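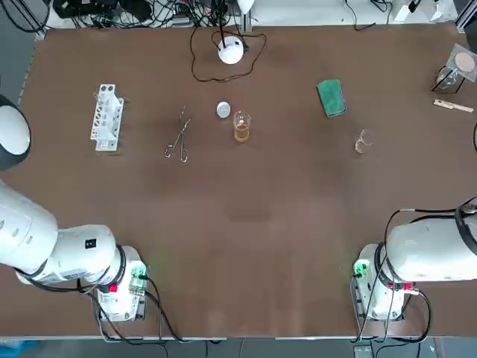

## Charpentier teaching lab moves filtration practical to a single shared table

The introductory filtration practical at the Charpentier teaching lab will run from one large table starting in September. Until now the glassware has been split between two side counters and a cart, and students walked between them during the exercise. The new arrangement puts the rack, the beaker, the funnel and the small tools on one brown tabletop, within reach of a person standing at the near side.

The change affects the first-term course only. The titration and crystallization practicals stay where they are, in the two rooms at the end of the Nemik corridor.

The working order is roughly left to right. The test tube rack stands on the left of the far half of the table, with the tongs to its right. The beaker holding the colored liquid comes next, followed by the green sponge. The funnel, with its round of filter paper, goes at the far right. Students prepare the sample in the middle of the table and finish at the funnel. The rack is brought into use only when the filtrate is divided into tubes.

The layout was drawn up during the spring term and tried out in June, when 34 students completed the exercise on it in small groups. The session was scheduled for 40 minutes, the same as before. Groups that finished early used the remaining time to clean glassware, a step that had often been left to the next group under the old arrangement.

Two points came out of the June sessions. The first concerns the funnel stand. It is transparent and easy to overlook from the opposite side of the table, and students reaching across for paper came close to knocking it. Filter papers will therefore be handed out at the start of the session, six to a group, and no stack will be kept behind the funnel. The second concerns the tongs, which had been set down in different places by different groups. They now have a fixed position between the rack and the beaker, and are to be returned there after each transfer with the handles toward the user.
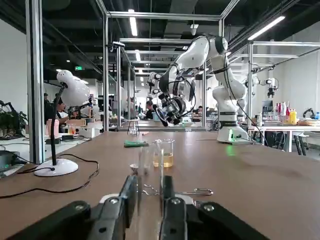 **Charpentier Teaching Lab — Bench Practicals Section**

Lighting was the other subject reviewed. The ceiling fixtures in the room produce a reflection on the smooth tabletop, and several groups reported difficulty reading the level of a pale yellow solution in a clear beaker. A white desk lamp with a round base has been put on the table to give light from the side. The lamp should be angled toward the middle of the table and left in that position for the whole session. Its cable is to be kept on the tabletop and away from the glassware.

Clear glass is a related problem. A tall cylinder standing close in front of a beaker is hard to tell apart from it at a glance, and the written procedure has been changed to keep a hand's width between the two. Small dishes are to be put down flat on the wood and never stacked. Watch glasses should not be left near the sponge, where they may be swept off the table during wiping.

Beakers are filled to no more than half their height for this practical. Groups needing more solution should ask for a second portion, and should not top up a beaker that already has material in it. Any liquid left at the end goes into the labeled waste bottle in the fume hood, whatever its color. The sink is for rinse water only.

The glassware list was shortened at the same time. It had grown to more than 13 types of item over the years, including several that the procedure no longer calls for. Graduated pipettes and the large separating funnel have been returned to the Nemik storeroom and can be requested from there in the usual way. Replacement filter paper and test tube racks are ordered through Trodach, and the order codes are on the inside of the storeroom door.

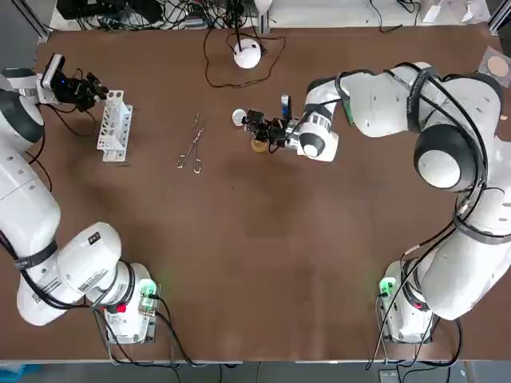

Forceps remain on the list. They are used for lifting filter paper and for moving small solid items, and should be laid in the middle of the table with the tips pointing away from the user. They are not suitable for hot glass. Small cups may be used to hold loose parts between steps — they must be empty before the group leaves.

The revised procedure is four pages long and replaces the version kept in the blue binders. Printed copies of the older version should be recycled. The main changes are in the setup section, which now includes a plan of the table, and in the cleanup section, where wiping down the tabletop has been moved ahead of returning the tongs and forceps.

A similar arrangement is being considered for the Jodska evening course, which uses the same glassware but a smaller room. A decision is expected after the first-term sessions are finished. Until then the Jodska groups will continue with the cart.

Comments on the new layout can be left in the notebook by the storeroom door. The table will be set up by 8:30 a.m. on teaching days and should be cleared by the last group of the afternoon.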